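December 2020
Posted by the Spare Room Folder

Hello again, and welcome to another very exciting installment of me putting things away. I said back in September that I was going to get the bedroom under control before winter, and then I painted the hallway, and then I got sidetracked by the bathroom cabinet (still not finished, the door still sticks, please don't ask). So the bedroom got its turn last, and it got it all in one go, with most of the closet emptied out and the bed serving as a table.

I do nearly all my folding on the bed. I know some people swear by a countertop or the top of the dryer, but my counter is short and there's always a cutting board on it, and we share the laundry downstairs here at Kolden Court so I don't like to hog the machines. The bed is big, it's the right height if I bend my knees a little, and if I leave a pile on it I have to deal with that pile before I can go to sleep. That last part has saved me from myself plenty of times.

The piece giving me the most trouble was the big black cloth. Longtime readers may remember it from the puzzle posts! It's what I spread over the dining table before I start a jigsaw, because the pieces slide around on the bare wood and I can't stand it. I bought it as a remnant at Biswas Fabrics for 14 dollars, which I thought was a lot for a remnant until I got it home and saw how much of it there was. It has been under a 1000 piece lighthouse and a 1000 piece bakery window, and most of this fall it was under the 2000 piece one with all the birds. I finished the birds, by the way. I'll put up a separate page for them once I find the one piece that went missing from the heron.

When a puzzle comes off the table the cloth needs to be shaken out, brushed and folded, and for years I skipped straight to rolling it up in a ball and shoving it on the shelf. Then I'd pull it out the next time and it would be so creased that the edge pieces wouldn't lie flat. So I'm folding it properly now, and step one is getting it spread out on the bed.
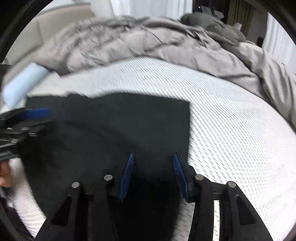 Big black cloth, smoothed out as far as I could be bothered. One ridge still going across it.

I used to chase every last ridge and I've quit doing that. If the corners are out where I can find them, that's good enough for me. I start from whichever corner is nicest, run my palm away from it, and stop when I hit the far side. Going back and forth just pushes the same wrinkle around the bed — I spent a whole winter learning that with a tablecloth.

A few things I've picked up about dark fabric, for anybody who has some:

Lint. Oh my goodness, the lint. It picks up everything, so I go over it with a lint roller before it gets folded and again when it comes out. The Makix roller with the long handle is the one I keep in the nightstand. I've tried the reusable kind with the little velvet pad and it works fine on my coat, but on this cloth it mostly moved the fuzz from one end to the other.

Washing. Cold, inside a big mesh bag, with nothing light-colored in there with it. I did it with a cream pillowcase one time and that pillowcase is now a dust rag.

Fading. Mine has gone a bit softer than true black over the years. I kind of like it that way. Puzzle pieces show up well on it, and the glare from the ceiling light isn't as bad as it was on the plastic mat I had before.

Folding it, now. I bring the long sides together, then do it again, and then I fold up from the bottom until it's a bundle that fits the shelf. I don't measure. I've seen the videos where everything ends up as a perfect little rectangle standing at attention in a drawer, and good for them, but my shelf is deep and not very wide, so what I'm after is long and skinny. If a bundle leans, it leans.

Then there's the question of what to do with the bedding while all this is happening. I've tried stripping the bed first and working on the bare mattress, but then I have a comforter on the floor and I'm stepping over it all afternoon. I've tried folding on top of the comforter too, which is hopeless, like trying to fold a map on a marshmallow. These days I just give it a good shove and get on with things.
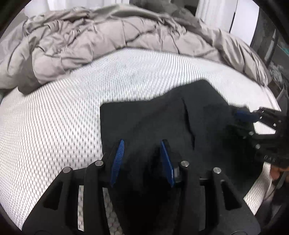
My comforter is the Prunus one I wrote up a couple of years ago, the one I paid 80 dollars for and complained about for a month. Well, I take it back. It has held up beautifully and I've stopped looking at the other ones online. It's a big puffy thing and it never, ever lies in a neat pile. Push it back and it heaps itself into an arch with wrinkles all over, and I've learned to leave it that way until I'm done, even though it makes the bed look like I just crawled out of it. The color is somewhere between beige and taupe, and next to the black cloth it looks warmer than it does on its own. I hadn't expected to like those two together as much as I do, and now I'm half thinking about a black throw for the foot of the bed. (I do not need a throw. I have four throws.)

Somebody asked in the comments last time whether a quilted comforter gets lumpy. Mine shifts a little, mostly toward the ends, and I fix it by holding one edge and giving it a few hard snaps before I lay it back down. The stitching keeps the rest where it should be. When it goes to the big washer I put it through on low heat with a couple of dryer balls, then hang it over the shower rod overnight, and it comes out nice and fluffy again. I only do that a few times a year. In between it gets aired by the window when the weather's decent, and this time of year that's a pretty short list of days!

And since I know I'll get asked about the white cover with the little dashes on it, yes, I still love it, and no, I can't tell you where to find another. I got it at a closeout and the tag is long gone. What I like is that the pattern gives me lines to go by. If I'm trying to get an edge straight, I set it along a row and I can tell right away if I've gone crooked. I don't do it every time, but for the big pieces it's a nice cheat.

As for the rest of the closet, I got through the sheets, the two good towels, the guest blanket and a frightening number of pillowcases. I kept the ones that match something and bagged up the ones that don't. The fitted sheets are folded the way I always fold them, meaning badly, and stuffed inside one of their own pillowcases so I don't have to look at them. If you have a method for fitted sheets that works for a person with short arms, please leave it below, and please don't send me the one where you put your hands in the corners and twirl. I've tried the twirl.

The shelf looks great, at least today. Puzzle cloth on the left where I can grab it, blankets in the middle, towels on the right, and a gap at the end that I'm pretending is on purpose. I moved the lavender sachets up there too. They don't smell like much anymore, so if anyone has a refill they like, I'm all ears.

Next up is the bathroom cabinet, for real this time, door and all. I've also got a new puzzle waiting, a street market with a truly awful amount of sky in it, so the black cloth is probably coming right back down off that shelf before the month is over.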